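Wrist cameras: which one for close work?

santoro_s
Swapped the Asteck wrist camera for the Gedex this week and I'm kind of giddy about it! The job is picking up artificial flowers by the stem, and stems are miserable — thin, shiny, crossing all over each other. I did 40 grasps with each camera, same gripper, same fingers. Asteck got 22, Gedex got 30.
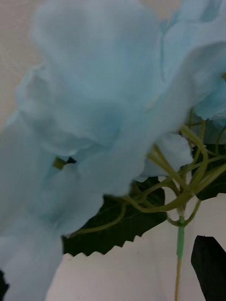 The petals go soft when you're this close, but I don't care much about petals. I want the main stem and the fingertip in the same view, and I've got both. The green wrap is a great target too, so much brighter than the stem around it.

claltgate_mike
Nice numbers, but did you retune the controller between runs? I'd bet half of that gain is the approach speed.

santoro_s
Same settings, I promise. Lombardi controller, slow approach both times.

pinchpoint
Not sold. Forty tries is nothing, come back with 1,000. And blurry petals will bite you the minute a bloom hangs over the stem. I'd move the camera back before buying a new one.

santoro_s
Tried that in June! Further back I lose the fingertip, and then I'm guessing at the last bit. More runs is fair though, I'll set up a long batch.

claltgate_mike
Post the misses too, those are the fun ones.

— Sandro Santoro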